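Dicas de oficina: como organizar a bancada de um clube de robótica

Abril – pela equipa do clube Trevor

Quem anda nisto há algum tempo sabe que metade das tardes não se passa a programar, passa-se à procura de uma chave sextavada. No nosso clube temos uma mesa partilhada por três turmas e, este ano, inscrevemo-nos no desafio Rindico, que é todo de tarefas de cozinha e arrumação: tirar, pôr, abrir gavetas, mexer em coisas num tabuleiro. Fui apontando o que nos poupou chatices e deixo aqui as dicas, sem grande ordem.

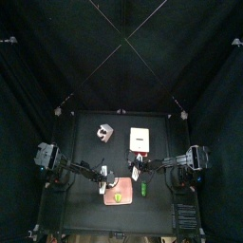
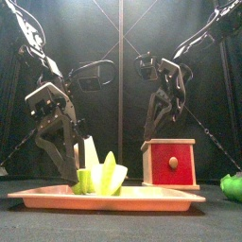 A nossa bancada do Rindico, com os dois braços, o tabuleiro e o fundo preto.

Pano preto à volta, mas bem esticado

Comprámos o pano a metro na Dendon e a primeira montagem ficou uma desgraça, cheia de pregas e a varrer o chão. O que resultou foi passar a ferro pelo avesso (ferro morno, que o tecido é meio sintético) e prender com molas de roupa antes de pôr qualquer coisa definitiva. Deixem-no pendurado de um dia para o outro e só depois façam a bainha! O preto mostra o pó todo, por isso temos um rolo tira-pelos sempre na gaveta das ferramentas. Uma passagem antes de cada sessão e pronto.

Cabos

Já arrancámos uma ficha da parede com um movimento mais entusiasmado, por isso agora somos uns chatos com os cabos. Velcro em vez de abraçadeiras de plástico em tudo o que se mexe – as abraçadeiras apertam demais e depois alguém vai lá com o x-ato e corta o que não deve. Deixem folga nas articulações e levem o braço à mão, com tudo desligado, até ao ponto mais longe que ele alcança. Se o cabo ficar esticado, falta folga. Etiquetem as duas pontas, com fita de pintor e caneta de acetato chega perfeitamente.

O tabuleiro

Usem um tabuleiro com rebordo. Parece uma coisa parva, mas tentámos com uma tábua de corte lisa e passámos a tarde de joelhos a apanhar coisas do chão. Também ajuda muito ter uma cor que se distinga da mesa. Marquem a posição dele com quatro cantinhos de fita no tampo e assim qualquer turma o põe no mesmo sítio.

Se forem usar comida verdadeira nos ensaios (pepino, maçã, o que houver), cortem em pedaços grossos e sequem-nos com papel de cozinha. Limpem as pontas das garras logo a seguir, com um pano húmido bem torcido, nunca a pingar. E essa comida depois vai para o composto, ninguém a come, por muita fome que haja no fim da tarde.

Gavetas que emperram

As caixinhas de madeira com gaveta são giras mas incham com a humidade. Uma lixadela leve nas calhas com lixa de grão 300, uma esfregadela com um coto de vela e a gaveta corre que é uma maravilha. Para acabamento mais fino passem ainda a de 1000, se tiverem paciência (eu raramente tenho). Vejam também se o puxador está bem apertado, uma gota de cola branca na rosca resolve.

Parafusos e peças pequenas

A nossa caixa da Plallska tem 44 divisões e durante meses serviu só para misturar tudo de forma mais cara. A solução foi colar um parafuso de amostra por fora de cada divisão. Já ninguém precisa de ler etiquetas nem de saber a diferença entre um M3 e um M4. Para o que cai durante a montagem, um íman colado no fundo de uma tampa de frasco, sempre em cima da mesa de apoio.

Antes de fechar a porta

Temos uma folha colada na parede: braços em repouso, corrente desligada, tampo limpo, lixo fora, contagem das chaves. Demora uns minutos e quem abre no dia seguinte agradece muito. Se tiverem truques vossos para mesas partilhadas, escrevam-nos, que eu ando a juntar material para uma segunda parte – sobretudo coisas para arrumar baterias, onde ainda estamos muito fraquinhos.

Artigos recentes
Como tirar cola quente de um tampo de mesa
Guardar baterias num armário de escola
Painel de ferramentas com restos de madeira
Lista de material para o desafio Rindico

Clube Trevor, sala 454 | Contacto | Todos os direitos reservados | Voltar ao topo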